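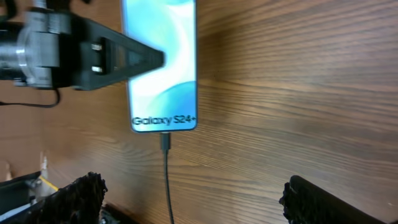
3. What we asked people to write down

I should say up front that I never planned to study chargers. I wanted to know how people who share a home deal with small things that belong to one person and get used by all of them, and my first list had scissors, umbrellas, tape and the good pen on it. Then Josué Camargo read the pilot diaries with me and pointed out that chargers were on every other page. People were annoyed about them! The scissors got one mention, and it was a nice one.

So we dropped the list and went with chargers. We signed up 48 shared homes in two towns, Mesen and Ukik, and asked one person in each to keep a diary for 8 weeks. The diary ran in Trunine, a plain note-taking app that most of them could use without any help from us. An entry could be as short as a line. We asked for three things: what was borrowed, whether anybody asked first, and where it ended up. Everything else was up to the writer, and some of them really took us up on that (one entry is a full page about a roommate's sock drawer, and I have kept it for my own enjoyment).

We ended up with 1,000 usable entries after taking out the blanks and doubles. Josué and I each read all of them and sorted them by hand. We disagreed most over what "asked first" means. If you yell "I'm taking your cord" from the hallway and don't wait, have you asked? I said no. He said yes, and I still think he's wrong, but we went with a third label, "announced," and both felt better.

Figure 1. Thin black cable and white power strip on a brown wooden tabletop.
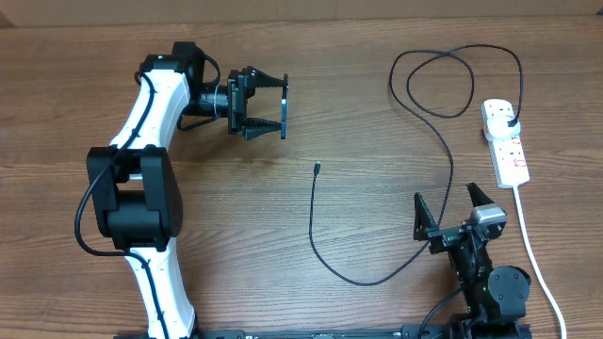

3.1 Borrowed, announced, gone

The label we fought over turned out to be the one that did the most work. In homes where people got along, by their own telling, announcing was the normal way to borrow. Asking came up mostly with guests, or after a fight. One writer in Mesen put it like this: "When she asks me nicely for the charger I know she's still mad."

I love that line, and it also messes up the way we had set up the diary. We had treated asking as the polite end of a scale and taking as the rude end, with announcing stuck in the middle. A few of our writers used the three in a whole different way. For them, just taking the thing was a sign of closeness, and careful manners meant some distance. That fits with what I remember from my own apartment years, for whatever that's worth. 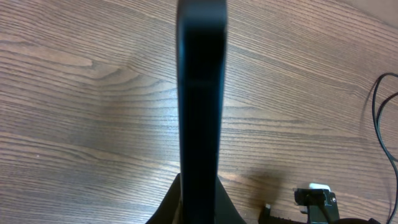

It doesn't hold for everyone, though. In the homes where people had moved in as strangers, taking without a word was the top complaint all the way through, and closeness had nothing to do with it. They wanted their stuff back by bedtime. Several had put initials on the plug with nail polish or a strip of tape, and one had bought a spare just to have something to lend – then hid the spare too.

We went back and talked to 6 of the writers in person, in a borrowed room at the Benjelloun library. I asked each of them to tell me about the last time something went missing at home. Four started with who had it. The other two started with where it should have been, and those were the same two who had set up a fixed charging spot in a shared room. I don't want to lean on this too hard, with so few people, but I came away thinking the spot matters more than the owner once there is a spot. Josué is more careful than I am and would like it noted that we didn't ask who picked the spot in the first place.

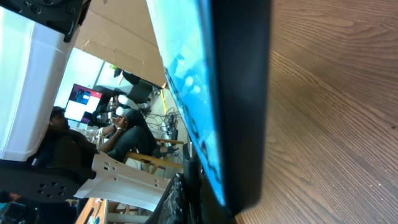 Reading time: 4 minutes

3.2 Things we would do differently

One diary per home was a mistake. We heard from the person who signed up, and the person who signs up for a diary study is pretty often the one who keeps track of things. I would give everyone in the home their own diary next time, even if it means fewer homes.

I would also ask about returns as their own item. "Where it ended up" sounded clear to us, but half the writers took it as a question about the end of the day and the rest took it as a question about right now. We sorted those entries as best we could and left them out of the counts in Section 4.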